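Questions I get about the Silletti recordings

What are you making?
A set of examples for a two-armed robot to learn from. I drive the arms by hand, the robot's side of it gets saved, and the learning part happens later on Baltasar's machine. My bit is the mugs!

How many do you have?
482 that I'd be happy to show anyone. I threw out 34 more, mostly because I changed my mind halfway through a reach and you could tell.

So mistakes get deleted?
Not all of them. If I miss the handle and recover, that stays in (Asmaa talked me into this, and I've come around). What goes is dithering. Hovering over a mug for ages while I think about lunch teaches the wrong thing.

How long does one take?
Roughly 13 seconds when I'm fresh. After about four in the afternoon I get slow, so I stop and do labels instead.

Do you put everything in the same spot each time?
No, please don't do that! I shift the mug tree and the mug before every take, turn the handle a different way, and start the arms somewhere new. Our first batch in August had the stand in only 3 places and Danica made me redo the lot.

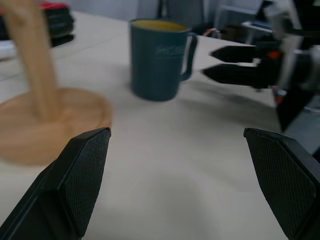 Why cameras on the wrists?
They get close to the work, and the fingertips stay in view. The catch is blur. If I swing the arm fast, the stand turns to mush and so does any print on a mug, so I try to slow down near the end of a reach. Try being the word.

Can I come and have a go?
Sure, ask Emília for a slot. Your first ten go in a practice folder, so don't worry about being clumsy.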